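Cahier d'atelier, poste de pliage Trosta
Mai, reprise à 14 h 10 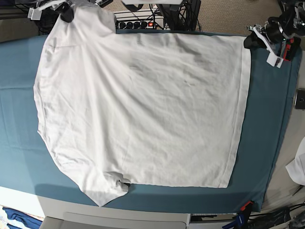
T-shirt blanc à plat sur le tapis bleu, pince gauche près du coin supérieur droit du vêtement.

Objet : collecte de démonstrations téléopérées pour la tâche « plier un T-shirt », lot Stalterent. Cible du lot : 800 épisodes valides. État à la reprise : 552 enregistrés, non triés.

Réglages du jour
Résolution temporelle inchangée. Épisode borné à la main : départ quand les deux pinces sont en position de repos, fin quand elles y reviennent. Pas de découpe automatique pour ce lot, le script Otetance coupe encore trop tôt quand l'opérateur marque une pause au-dessus du tissu.

Position initiale : vêtement étalé, ourlet du bas vers la droite, encolure côté gauche. On ne lisse pas. Les plis souples font partie de ce que la politique doit apprendre à encaisser, et les premiers essais sur tissu trop bien préparé donnaient un modèle qui se bloquait au moindre froncement. Une manche qui pointe de travers est acceptée telle quelle. Refuser seulement si une manche est entièrement passée sous le corps.

Blanc sur bleu : segmentation correcte sur tout le contour. Le point faible reste l'intérieur du panneau, où une zone grisâtre légèrement froncée peut être prise pour un bord. À surveiller sur les cartes de saillance. Ne pas corriger l'éclairage en cours de lot.

Série de l'après-midi
128 épisodes enregistrés, 11 rejetés. Motifs notés dans le tableur :
- saisie de deux épaisseurs au lieu d'une sur l'ourlet ;
- pince refermée à vide, puis reprise trop longue ;
- désynchronisation des deux bras au moment de rabattre ;
- tissu entraîné hors du tapis.

Les saisies à vide suivies d'une reprise rapide sont conservées, avec l'étiquette « reprise ». Sutanto (le jeu de validation) n'en contient presque pas, il faudra en réserver une partie avant l'entraînement et pas après, sinon on refait l'erreur du lot précédent.

Observations
L'approche par le coin de l'ourlet est plus régulière quand la pince descend presque à la verticale. En approche inclinée, le doigt inférieur pousse le tissu et crée un bourrelet. J'ai fait les deux, pas d'étiquette distincte pour l'instant. Si quelqu'un veut comparer, l'angle se retrouve dans les trajectoires articulaires.

Le tapis fait de légers plis à gauche. Sans effet mesurable sur la saisie, mais le modèle de fond a été calculé sur un tapis tendu. Je préfère garder le fond actuel et recalculer en fin de lot.

Serrage vérifié au bord de la table avant la série, rien n'a bougé. Recalage caméra-bras non refait.

Variété : trop d'épisodes avec le même T-shirt. Les trajectoires finissent par se ressembler, y compris les miennes, je prends toujours le coin du haut en premier. Consigne pour la prochaine série : alterner l'ordre des coins et tourner le vêtement d'un quart de tour à chaque changement d'opérateur.

À faire
- Trier les 552 avant d'y ajouter ceux d'aujourd'hui.
- Ajouter le champ « coin de départ » au formulaire.
- Relancer la découpe Otetance sur une dizaine d'épisodes avec un seuil de pause plus long.
- Sauvegarde sur le second disque : lancée à 17 h 40, somme de contrôle à vérifier.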